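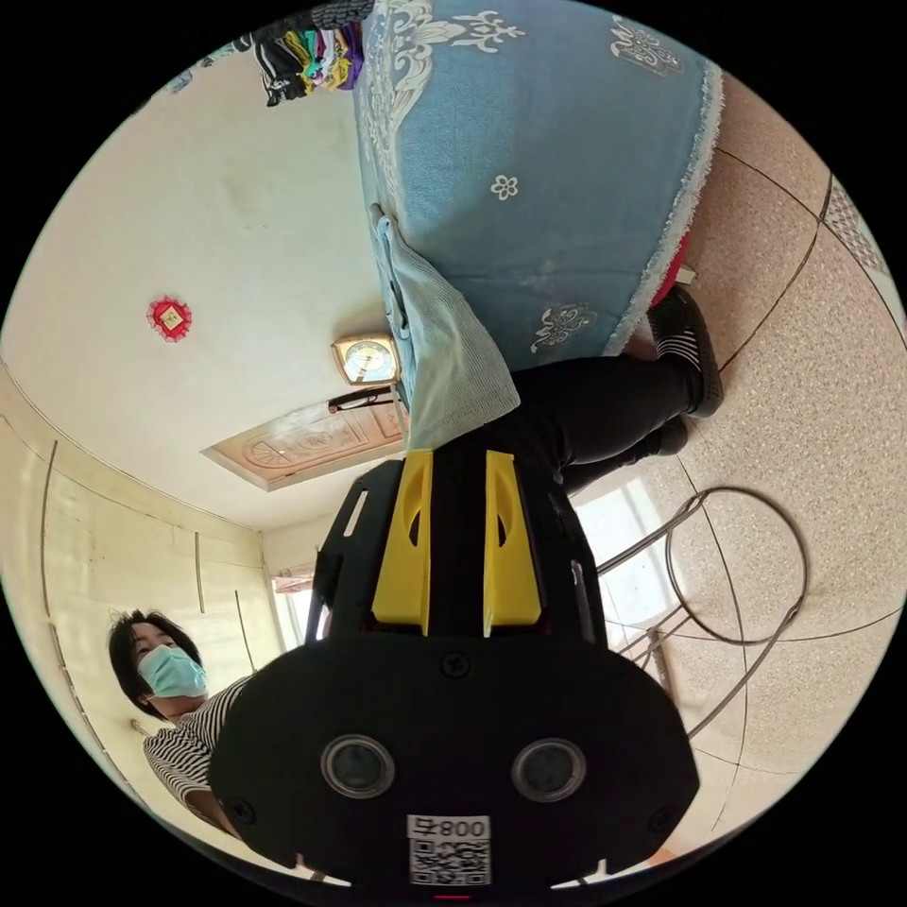 Les numéros de version sont devenus des promesses que les auteurs de bibliothèques ne tiennent plus, et je commence à penser que nous avons tort de leur en vouloir.

En février, l'équipe de Wusura a publié la version 5 de son moteur de jeu en JavaScript. Je m'en sers depuis des années pour de petits projets, dont Memusa, un jeu de plateforme sans prétention que je maintiens le soir. La note de publication faisait trois écrans. Elle prévenait que le gestionnaire de scènes changeait de signature, que les coordonnées de la caméra partaient désormais du centre et que le chargeur de sons était remplacé. Tout était écrit noir sur blanc. J'ai quand même mis à jour un soir après 22 heures, sans lire, et j'ai obtenu 138 erreurs de compilation.

Sur le forum, les réactions ont été vives. On reprochait à Madalena Teixeira, qui coordonne les publications, d'avoir cassé la compatibilité pour des raisons de goût. Un fil de discussion a dépassé les 454 messages avant d'être verrouillé. J'en ai lu une bonne partie. Les plaintes portaient rarement sur un changement précis. Elles portaient sur le fait qu'il y ait des changements.

Je comprends l'agacement. Quand on a un jeu en ligne, avec des joueurs dessus, une fonction renommée coûte une soirée. Dix fonctions renommées coûtent une semaine, et cette semaine n'apporte rien à ceux qui jouent. Mais un moteur qui ne casse jamais rien finit par traîner ses erreurs de jeunesse. L'ancien gestionnaire de scènes de Wusura gardait en mémoire les textures des niveaux quittés. Tout le monde le savait, chacun avait son contournement. Le mien tenait en quarante lignes que je n'osais plus toucher. Il a disparu avec la migration. 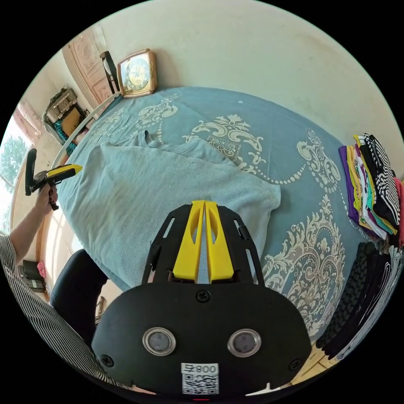 Le vrai problème est ailleurs, dans les correctifs mineurs. Deux jours après la version 5 est sortie la 5.0.1, présentée comme une correction d'urgence pour un plantage au redimensionnement de la fenêtre. Elle modifiait aussi, sans le dire, l'ordre d'appel des fonctions de collision. Mon personnage traversait les plateformes une fois sur trois. J'ai passé une matinée à chercher la faute dans mon propre code.

Là, le reproche est fondé. Une version majeure a le droit de tout changer à condition de prévenir. Un correctif n'a le droit de rien changer d'autre que ce qu'il annonce. Apostolos Politis, l'auteur de la bibliothèque de physique Dretach, applique cette règle à la lettre : ses correctifs contiennent un seul changement, avec le test qui le couvre. Cela donne parfois quatre publications dans la même semaine, et certains s'en moquent. Je préfère cela à un paquet de modifications dont il faut deviner le contenu.

On me répondra que ces projets sont tenus par peu de monde, sur du temps libre. C'est vrai, et c'est une raison de plus pour publier moins de choses à la fois. C'est aussi une raison pour que les studios qui en vivent participent davantage. Sfakianakis, qui a bâti trois jeux commerciaux sur Wusura, a versé 2 000 euros au projet l'an dernier. La somme est correcte. Un développeur prêté deux semaines pour relire les versions candidates aurait été plus utile, et la 5.0.1 ne serait sans doute pas sortie dans cet état.

De notre côté, il y a des habitudes à prendre, et je parle pour moi d'abord. Figer les versions dans le fichier de dépendances. Essayer les versions candidates quand elles sont annoncées, au lieu d'attendre la finale pour découvrir qu'elle ne convient pas. Signaler un défaut avec un exemple réduit à vingt lignes. Lire la note de publication en entier, y compris la partie ennuyeuse sur les types.

Memusa tourne maintenant sur la 5.0.2. Il me reste à reprendre les menus, qui s'affichent décalés sur les écrans étroits, et je resterai sur cette version jusqu'à ce que ce soit fait.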